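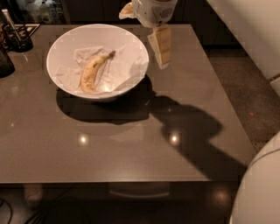 Our group took over the banana peeling cell in October, after the previous team had left it with a drifting wrist and no written setup steps. This section covers how we got the arm back to a state where anyone in the course could start it. The work area is a glossy countertop, with a white bowl for the fruit. We line the bowl with crumpled white paper or cloth so the banana has something to rest against, and we lay one banana on top with the stem toward the gripper side. The fingers hang clear of the bowl at the start of a run.

**Finger pads.** The old pads from Grostetti had gone hard. Patricio Esteban replaced them with softer ones from Sellow and cut the tips down by hand. The first pair came out uneven and the gripper pulled to the left, so he made another. Pads are now checked every 10 runs and wiped with a damp cloth.

**Wrist zero.** We homed the arm, moved the wrist to its printed mark and saved the offset in the Nanditz controller. The offset had been lost at each restart – the backup battery was dead. A new battery fixed it. We repeated the homing 12 times and 11 were within tolerance. The bad one came right after a cold start, so the startup sheet now includes six minutes of warm-up.

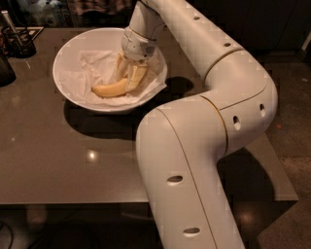 **Grip force.** We started at the Echevarría default, which crushed the stem end on ripe fruit. Lowering it in small steps worked until the peel began to slip out of the pads. The final setting is one step above that point. It needs to be checked again whenever the pads are changed.

**Still open.** The reach into the bowl is taught by hand, and a bowl with a different rim height means teaching it again. The elbow joint makes a faint click on the way down – we logged it and did not open the joint.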